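Jerkville open day, quick notes before I forget

Posted Thursday, July 21, 2022

OK so I finally went. Been saying I would since February and kept finding reasons not to, mostly laundry. The Flonell people open up their workshop in Jerkville a couple times a year and let regular folks come in and see how they teach robots to do chores. Free, you just sign up. I signed up on my phone in the parking lot. Fine.

Got there late because of the bridge. Missed the welcome talk completely. Somebody handed me a sticker and pointed me at the floor and that was that.

First impression, big bright room, long lights, trees outside the windows, a raised part at the back. I was expecting cages and yellow lines, like where my uncle worked. More like a school gym that got turned into an office. Desks. Lockers. A coat rack standing right out in the middle of everything, which I walked past twice before I got that it was part of the work.

The idea, as far as I followed it: you don't program the arm to hang up a jacket. A person does it, holding a pair of grippers, one per hand, with cameras on them. Over and over. Then the robot learns from the recordings. They call their gripper setup Tido. No idea what it stands for, I asked and got a shrug.

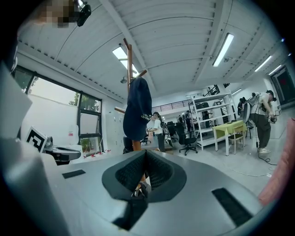
Anyway the person running our group was Auður Brynjólfsdóttir, and she was great. Talks fast, doesnt do the visitor voice. She said a chore like hanging up one jacket takes them 200 good takes before it's even worth trying on a robot, and the bad ones get tossed. What's a bad one? You hesitate. You drop it. You scratch your nose with the gripper (she has done this). Somebody in our group asked if the bad ones aren't useful too and she got kind of excited and said yes, sometimes, big argument in the office about that, and then we had to move along.

Weird thing is how quiet the work is. I wanted whirring. Mostly people reaching for stuff, slowly, on purpose. One person with a whole rig on their back, bending over by a table with a bright greenish yellow cloth. I tried to read the screens and could not.

They let us try it! Two minutes each. The grippers are clumsier than they look, my wrists were sore on the drive home. You squeeze, the jaws close, easy enough, but you lose all the feeling in your fingertips so you're judging everything by eye. I went for a collar and got a sleeve. Then a sleeve again. The kid ahead of me, maybe ten, got it on the peg first try and did a little bow. My run is not going in anybody's training set. 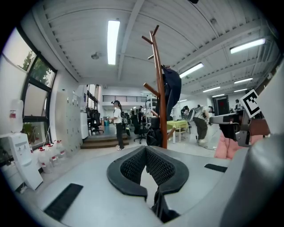

Coat rack and the yellow-green table. Marker on the right is on the other gripper.

Asked Auður about those black and white squares. She said they're so the software can tell where each hand is compared to the other one, and that glare from the ceiling lights messes with them sometimes. Makes sense. Same reason I can't scan a coupon at the store.

Then the robot demo, in a side room with bad air. The arm is named Luo, somebody painted the name on the base. It did towels. Pick up, fold, fold, set down. Four tries, I think two of them were good, one was a sort of burrito, and on the last one it just stopped and thought about its life. People clapped for the burrito the most. I'd have liked to see it do the coat rack but she said not yet, next time maybe.

Things I'd tell you if you go: park on the far side, the front lot is tiny. Wear shoes you can stand in. Ask to try the grippers early, the line got long. Coffee was ok. Cookies gone by the time I got there, see above re: bridge.

I did come home and look at my own coat hooks for a while. Five coats on one hook. Good luck Luo.

More later if I find my notes, I wrote some on the back of the parking stub and now I cant find the parking stub.

Comments (3)

marnie_k
We went to the winter one and it was all cups and saucers, no coats. My daughter still talks about it. Did they let you keep the sticker?

dustpan536
whats the price on the arm, did they say

Gil R.
Bridge is closed again next week fyi, take the river road. And you missed a good welcome talk, she explained the whole squares thing with a pizza box.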